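I've had the Siregar two-finger gripper model loaded into my kitchen sim for most of February now, and I keep meaning to write it up. So! Quick background: Juwita Govindasamy and I were both using the old Ekero hand, which comes with a rounded palm and skinny fingers, and she talked me into swapping it out for this one. The download is a single folder, and it dropped onto my arm in Plotness without me having to touch the mounting offsets (I had set aside a whole evening for that, so thank you, whoever packed it).

What I like most is how wide it opens. My test task is cabinets, and the old hand had to come in almost dead straight or it would clip something on the way. With the Siregar I can be a bit sloppy with the approach and still have room to correct. The pads are plain rectangles, which looks crude, but they give the physics engine nice simple contact shapes and my step rate went up some 8 percent.

The wrist camera view comes set up too, and I've left it at the default. Both fingers stay in view when they're spread, with the palm taking up a good chunk of the bottom. You do lose floor that way. Up close to a raised-panel front like my green one with the blue trim, though, I can still see the lower edge between the fingertips, and that's the bit I care about. 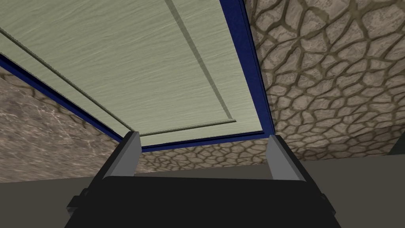 ## Stuff that bugged me

The palm is a big black block and it's chunky! In tight corners it bumps things long before the fingers do. Teodor Aasen shaved 5 mm off his copy of the collision mesh and says it helped, but I haven't tried that yet.

Default finger friction is also too low for my taste. I doubled it. And the notes that come with it are 2 pages, one of them a license.

## Would I keep it?

Yep, for doors and drawers anyway. For small parts I still go back to the Ekero, and I haven't run either one against the Ustgate yet. Four stars from me, and I'd bump it up if they slimmed down that palm.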